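Practical Robotics, Unit 7 — Rules and good practice for working around free-standing objects

Welcome back, everyone, and thank you for getting your Jutimix accounts sorted out before the long weekend. These notes go with the simulator session in the Stellville lab, and they're meant to be read with a cup of tea and a pencil. Last revised 16 August 2026.

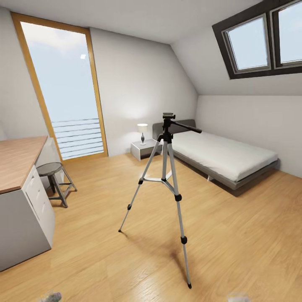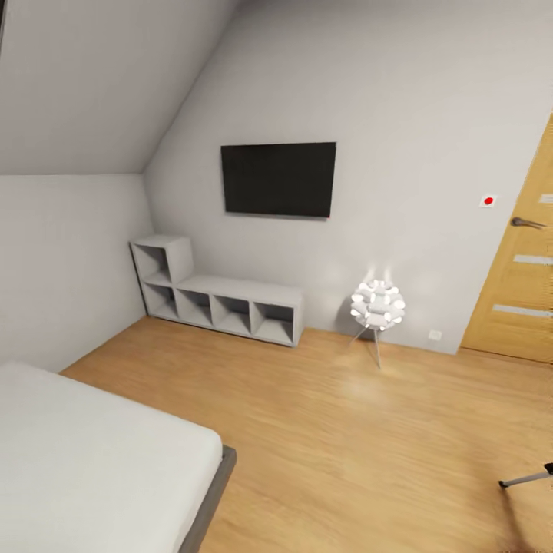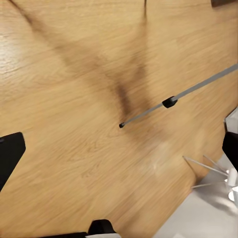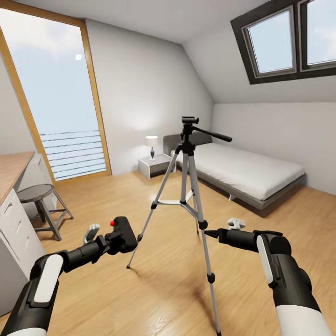
Good practice starts well before anything moves, and I'd ask you to treat a simulated room with the same manners you'd use in somebody's real bedroom. The house rules we follow were first written up for the Ondieki course, and the oldest of them says that you walk the room before you plan in it. Look at every side, including the ones your task doesn't mention. With a tripod standing in the middle of the floor, for instance, the part you'd naturally worry about is the head, but the feet reach out a good deal further than the head does, and it's a foot that a low-moving arm will clip first. So your keep-out zone gets drawn from the feet, and then a second one, higher up, takes in the pan handle, which sticks out well to one side. Two zones for one object feels fussy, I know — please do it anyway.

## Before you move

- Write the name of the object and what it's resting on at the top of your log sheet.
- Draw the keep-out zone from the widest points at floor level, and again at the height of anything that sticks out.
- Mark every doorway and keep the path to it clear.
- Set the speed cap to 18 per cent for the first approach. You may go to 80 per cent once your supervisor has initialled the sheet, and never with two arms inside the same zone.
- Say out loud which arm you're about to move. It's awkward the first time and perfectly ordinary by the third.

## Thin things and their shadows

A thin rod on a wood-grained surface is a hard thing for a vision system, and for tired human eyes as well. A broad dark shadow lying across the grain can easily get more attention than the rod itself, so compare at least two viewpoints before you commit to a grasp. Our rule is that a wrist view on its own is never enough to close on. If the views disagree, stop, back the arm out along the path it came in on, and write down what you saw in plain words. "Not sure" is a fine thing to put in a log, and I've never taken marks off for it.

## Two arms, one object

Only one arm is allowed to make first contact. The other holds its position outside the zone until the first has reported a steady grip, and then it comes in slowly from its own side. Arms do not cross in front of each other, even if the planner tells you there's room. The Brekasik worksheet has you practise this with a plain box first, and I'd really encourage you to do the box properly — it's dull, but the habits carry over nicely to awkward shapes with legs.

## For your log sheets

Hand in one sheet per run, with more than 13 runs over the term if you're aiming for the top band. Aborted runs count in full. The paper copies go in the tray by the door, and the marked ones will come back to you in September, with my apologies in advance for the handwriting.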